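9 August 2023 | By Plotholm News Desk

Good news for anyone with a half-finished mug in the back of a closet — the Plotholm pottery fair is coming back in September, and it's bigger than ever! Organizers have signed up 163 makers, with 40 of them showing their work for the first time. 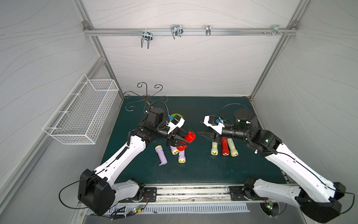 The fair fills the old Gundier mill for five days, and entry is free before noon. Expect glaze demos, a kids' clay corner and a swap table where you can bring one piece and take another home. Skostico, the bakery across the bridge, is making its plum buns again (get there early, they go fast!).
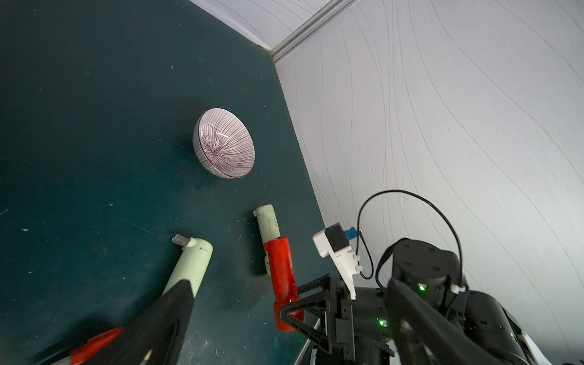
A striped ceramic bowl, turned upside down.

Evening wheel classes run at the Panagiotou studio next door, and beginners are very welcome. Sign-up sheets are at the library now — last year's spots were gone in a weekend.

We use cookies to improve your visit. Get Plotholm news in your inbox: subscribe to our newsletter.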